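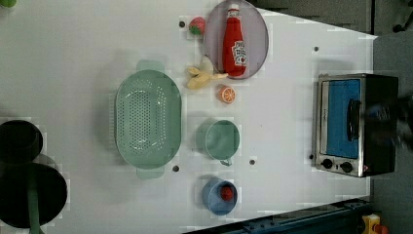
Parking, again (and what I learned by sitting through a whole college senate meeting)

So I finally did the thing I've been threatening to do since January and went to a faculty and staff senate meeting at Narov, where I've been taking evening classes for longer than I'd like to admit. I went for one item, the new parking permit fee. I stayed for all of it, partly because I was curious and partly because I was boxed in at the end of a row and would have had to climb over five people to leave.

If you missed the email, the college wants to replace the old free-for-all in Lot C with a paid permit. Full-time students would pay $129 a year. Part-timers would pay, wait for it, also $129 a year. I'm on campus two evenings a week, so you can guess how I felt about that!

They didn't get to parking until 8:40. Before that we had the minutes (one correction, somebody's title), a long back-and-forth about how early the fall course schedule should be posted, and a presentation on the tutoring center. I'd have skipped the tutoring part if I could, and I'm glad I couldn't. Yamila Salinas runs the math side of it and she was great – quick, funny, a bit annoyed in the way people get when they've asked for the same thing three years running. She had 459 students come through last semester and she has one room. One! She wants the old language lab on the second floor of the Lagos Building, and as far as I could tell the only thing in there right now is furniture that needs to go somewhere else.

Okay, parking. Fung-ping Au from the facilities office explained the numbers, and I'll give him credit, he didn't try to make it sound like a gift. Lot C needs repaving and the lights along the back fence need replacing, and the money has to come from somewhere. Fine. I've parked back there in November and I would love some lights.

Then Brenda Ocampo, who teaches in the nursing program, asked why the fee was the same for everyone. Her students are at clinical sites most of the week and hardly use the lot. He said a single rate was simpler to run. She asked whether anyone had priced out a two-rate version. There was some shuffling of papers and the answer was no, they hadn't.

Public comment was after that. You get two minutes and there's a little timer on the screen that turns yellow, which I found more stressful than any exam I've taken in that building. I said my piece about evening students and I think I said "basically" nine times. Itsuki Yoshida went right after me with a petition for a per-semester permit – 200 signatures, most of them collected outside the library – and he was much better organized than I was. (He also used less of his time. Lesson learned.)

In the end they voted to send the whole thing back to facilities and asked for a part-time rate to be worked out before it comes up again. It passed with 19 in favor and a few against, and I couldn't see who the against votes were from where I was sitting. Santino Arancibia, who chairs the senate, said it should be on next month's agenda, and he asked people to send written comments before then so they don't run until ten at night again. We ran until ten at night.

A couple of practical things if you're thinking of going. The sign-up sheet for comments is on the table by the door and they pick it up when the meeting starts, so get there early. The agenda is posted online but the attachments aren't, and you have to email the senate office for those. I asked for the parking one and got it the same afternoon. Bring a sweater too, that room is freezing.

I'm going back next month. I've already cut my comment down to a minute and a half, and if they've moved parking up the agenda I might even get home in time for dinner.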